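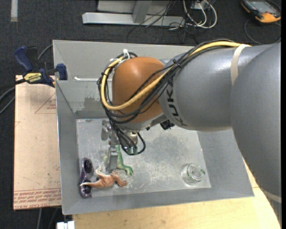

Hose and cable dressing on the KUKA bin cell, how much slack do you leave?

blackwoodbench
Evening all. I look after a small picking cell and I'm hoping somebody with more years in than me can settle an argument I'm mostly having with myself. Our yellow hose runs along the top of the arm from the cream strap, goes over the orange joint and then wraps round the side of it, and the black cables follow the same way round in big loops, held with cable ties. It works, and I was quite proud of it when I'd finished! But on Monday I was reaching toys out of the corner of the bin with the wrist pointing straight down, and I noticed the loop in front of the gripper coming lower than I'd like, quite near the things we're trying to pick. Do I shorten it, or will I be sorry the first time joint six goes all the way round?

Jacobus Nkuna
Lovely tidy run along the arm, that, and I wouldn't touch the strap end at all. My worry is the tight turn round the orange joint. Hose doesn't mind being long, it minds being bent small over and over. I'd snip the white ties at the top left, jog the wrist by hand through everything your program uses (slowly, in T1, with the air off) and see where the hose wants to lie before you tie it again. And please trim the tails on those ties while you're there, I've still got a scar on my thumb from one.

prestura_pete
Have to disagree with Jacobus a bit, sorry. If you let the hose find its own way it'll find its way into the bin, and those sheet metal sides aren't kind. We had one catch on a bin wall at Brondska and it took the fitting clean out, which cost us an afternoon and a good deal of swearing. Keep it snug on the joint and take the slack out at the bottom, where the two little fittings are.

Jacobus Nkuna
Snug is fine until it splits, Pete! Ours went after 2,280 picks with a turn like that. The replacement has a wider loop and I haven't had to look at it again.

prestura_pete
Fair enough, but what hose was it? The stiff stuff we had first was hopeless, and the softer one has been happy in the same loop ever since.

blackwoodbench
Thank you both, this is just what I was after. I've limited joint six in the program for now so it can't wind the loop any tighter, and I'll have the ties off tomorrow. Should I use velcro on the joint instead?

Joar Viklund
Velcro on the moving bits, yes, and check it every week as it does creep. I leave a hand's width of slack at the wrist. Also have a look at how your bin is held, if it's only clamped at a corner. Ours shifted 9 mm over a fortnight and I blamed the hose, the gripper and the calibration before I thought of putting a ruler on the bin. A pencil line on the table next to it will tell you straight away.

blackwoodbench
It's an Irwin bar clamp at the corner, Joar, so I'll draw the line tonight. I've got 5 metres of the softer hose coming from Bavine as well, so I'll try Jacobus's wider loop first and Pete's way if it droops.

prestura_pete
It'll droop. Let us know how you get on, though.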